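Alside Residents Association
Minutes of the Spring General Meeting
Mar 29, 2024
Held in the meeting room, Alside Library

Present: five board members and residents as signed in. A quorum was reached.
Apologies were received from the representative for the Renaud Street end.

1. Opening and previous minutes

The chair opened the meeting at 7:05 p.m. The minutes of the winter meeting were read. One correction was made under item 4, where "east gate" should read "west gate." Approved as corrected.

2. Matters arising

The loose handrail on the footbridge has been fixed by the county. The secretary has the work order if anyone wants a copy.

The streetlight outside the pharmacy is still out. It was reported in the winter and again last month. The secretary will report it a third time and ask for a reference number.

The letter to the bus company about the early service has had no reply. A resident who works at the depot said letters go to a different office now and will pass on the address.

3. Finance

The balance in the general account was read out and the bank statement was passed around. The only large payment since the last meeting was $386 for the insurance renewal. A resident asked if this was more than last year. It was, by a small amount.

Dues stay at $30 per household. A motion to offer a lower rate to people living alone was moved and seconded. There was discussion of how this would be checked. Motion withdrawn. It may be brought back in the fall with wording.

4. Creek path

The path behind Drurkum Lane floods at the low point after most heavy rain. Residents on that side have been walking in the road. Three options were put forward:

Raise the low section with gravel. Cheapest, but it washed out the last time it was done.

Put in a pipe under the path. Needs a county permit.

Move the path uphill onto the strip owned by Tresarano Nursery. The nursery has said it is willing to talk but wants the fence line kept.

Several residents spoke for the pipe. One asked that the gravel be done anyway as a stopgap so that children can get to school on foot. Another said money should not be spent twice on the same spot. After discussion it was moved to apply for the permit and leave the gravel until an answer comes back. Carried, with two against.

Action: board to file the permit application. Vice chair to walk the strip with the nursery owner.

5. Parking on Renaud Street

Cars are being left across the mouth of the alley, mostly in the evening. The trash truck missed the alley twice in one month. A request for painted curb was discussed. The county will paint only if all the adjoining owners sign. Two have not signed. The chair will speak to them.

A suggestion to put out cones was not supported.

6. June yard sale and street fair

The fair will go ahead in June on the library lawn, subject to the library's consent. Tables will be rented to residents at the same price as last year. Outside sellers will be allowed if there is room after residents have booked.

The budget was set at $1,000, of which $300 is for the tent. The band from last year is not available. Residents with other ideas for music should write to the secretary.

It was agreed to have more color this year. The plain white table covers were thought to look dull, and a resident offered to get prices for patterned material. Bright blue with flowers was the most popular choice in the room.

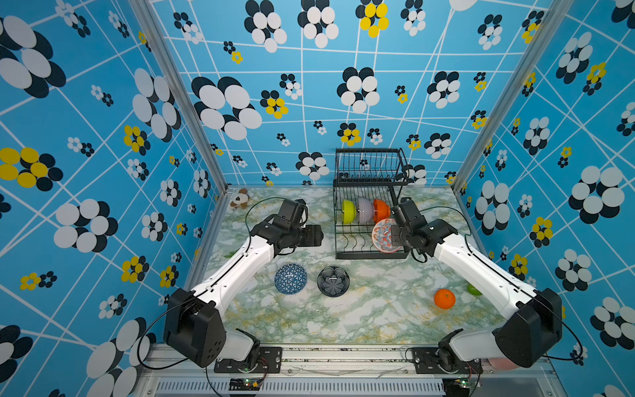
The material has to be wipe-clean and has to be in hand two weeks before the fair. If the price comes in over what is left after the tent and the printing, the white covers will be used again. The board may decide this by email.

Parking for sellers will be behind the library. Unloading to finish by 8:30 a.m.

Action: secretary to write to the library. Board to confirm the tent.

7. Any other business

Dog waste bags at the park entrance are running out early in the week. The board will ask the county to fill the box more often.

A resident asked if minutes could be posted on the notice board as well as online. Agreed.

A complaint about leaf blowers before 7 a.m. was noted. The county noise rules already cover this and a copy will be posted next to the minutes.

8. Next meeting

To be set by the board once the fair date is confirmed with the library. Notice will go out by email and on the notice board.

The meeting closed at 8:40 p.m.

Minutes taken by the secretary. Draft until approved at the next meeting.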